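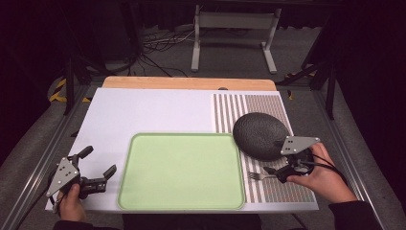
How to set a weeknight table in a small kitchen (and clear it again fast)

Updated October 25, 2026

Quick one. We moved into the flat on Lysenko Street in September and the kitchen has one table for everything. Homework, bills, chopping, dinner. So setting it has to be quick or it doesn't happen. Below is the way I do it now, start to finish.

What you need

Placemats, one per person. Wipeable if you have kids.
A tray. Any tray with a rim.
Forks, knives, spoons
Cups or glasses
A damp cloth and a dry one
A basket or box for the stuff that lives on the table all day

Size of the table matters less than you'd think. Ours is 119 cm long and seats four if no one spreads their elbows.

Step 1. Clear everything off

Everything. Mail, chargers, the fruit bowl. Don't sort it now, just dump it in the basket and put the basket on the floor or on top of the fridge. Sort after dinner. If you start reading the mail, dinner is late, I've done it plenty.

Step 2. Wipe, then dry

Damp cloth first, long strokes, back edge to front. Crumbs into your hand. Then the dry cloth right away, mats stick to a damp table and leave marks. For sticky spots (jam, syrup) lay the damp cloth on top for a minute and go do the forks. Skip the spray right before eating.

Step 3. Load the tray

This is the time saver. Go to the drawer once, put all the cutlery on the tray, then the cups, then napkins. Carry it over in one trip. My old way was back and forth to the drawer maybe five times for a dinner of four.

Don't stack glasses inside each other, they jam. Heavy things in the middle of the tray, light ones at the sides.

Step 4. Mats down

One per seat, long edge lined up with the edge of the table, a thumb's width in. Striped mats are handy because you can line the fork up with the stripe. If the mats curl, roll them the other way and leave under a heavy book over night.

Fabric ones: wash at low heat, pull flat while damp. I have a Felosance set that shrank on me the first time so read the label.

Step 5. Forks, knives, spoons

Fork left. Knife right, blade facing the plate. Spoon to the right of the knife, only if there is soup or something saucy. Leave the space in the middle for the plate. Handles level at the bottom.

Fancy dinner with a salad course? Salad fork goes on the outside, dinner fork closer to the plate. Weeknight, one fork. Fine.

Left-handed eater: swap if they want it. Ask once, remember it.

Step 6. Cups

Above the knife, a little to the right. For small kids put it further in, toward the middle of the table, and fill it halfway. 200 ml is plenty, they can have more.

Step 7. Napkins

Paper folded in half, under the fork or on the left of it. Cloth the same. No swans.

Step 8. Middle of the table

Trivet first, before anything hot leaves the stove. Then salt, pepper, water jug, bread. Leave a gap for the serving dish. I use a cork trivet from Hestano, 13 cm across, too small for the big pot so I put two side by side.

Candles if you want. Low ones, so you can see each other.

Step 9. Plates last

Plate at the stove, carry over. Or put empty plates out and serve at the table, which is slower but nicer when there's company. Warm plates in the oven on its lowest setting for a few minutes if the food cools fast (pasta, eggs). Check they're oven safe first. Use a towel to carry.

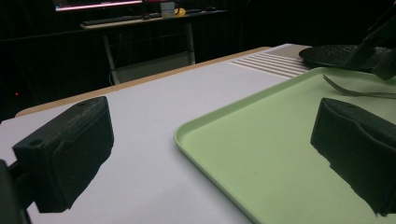 Clearing it again

Same thing backwards, and use the tray.

Scrape all the plates onto one plate. Stack. Cutlery on top of the stack or straight on the tray. Cups next. Leftovers in a box before anything else gets washed, otherwise they sit out.

Shake the mats over the sink, wipe, stand them on edge to dry. Then wipe the table again, and teh chairs if there was rice.

Basket comes back last. Now you sort the mail.

Getting kids to do it

Give each one a single job for the whole week. One does mats, one does forks. Swap on a set day. Younger ones do well with a drawing of the place setting taped inside the cupboard door, mine is just a circle with lines next to it and it works.

Don't fix their forks while they watch.

Common problems

Mats slide around. Cut a bit of rubber shelf liner and put under. I got a roll of Drosus liner and it did all the mats with some left for the drawers.

Table too small for serving dishes. Use a stool or the counter next to you.

Spots on cutlery. Dry them by hand as soon as they're washed, dont let them air dry. A drop of vinegar on the cloth takes off old spots.

Tray slips on the table. Damp paper towel under it.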